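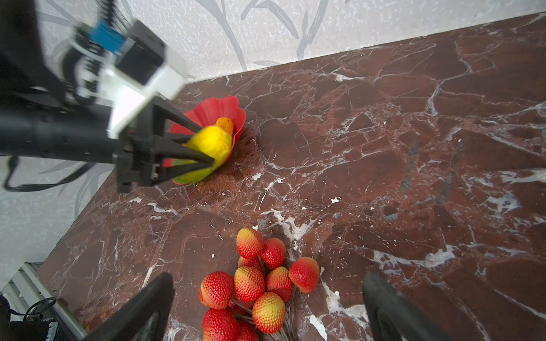
Field Coordinator, Household Water Testing

Kelden is hiring a field coordinator for its household water testing program. The post is full time for 24 months and reports to Yolanda Paredes, program manager.

The program covers 3,000 households in 19 villages that draw drinking water from shared wells and springs. Field teams test stored water for E. coli and free chlorine, check latrines and handwashing stations, and weigh and measure children under five.

What you will do
Plan weekly routes for three field teams
Train new staff in sampling and in measuring height and weight
Check test records before they go to the data office
Meet with village health workers and report results back to families
Keep track of test supplies, coolers and vehicles

What we ask for
A degree in public health, nutrition, environmental health or a related field
Two years of field work, with at least one supervising others
A valid driver's license
Good spoken and written Spanish and English

Teams work some Saturdays, with a weekday off in return. Travel and lodging in the field are paid.

To apply, send a resume and a one-page cover letter to Yolanda Paredes at the Kelden office. Interviews will be held in July. Applicants on the short list will be asked for two references.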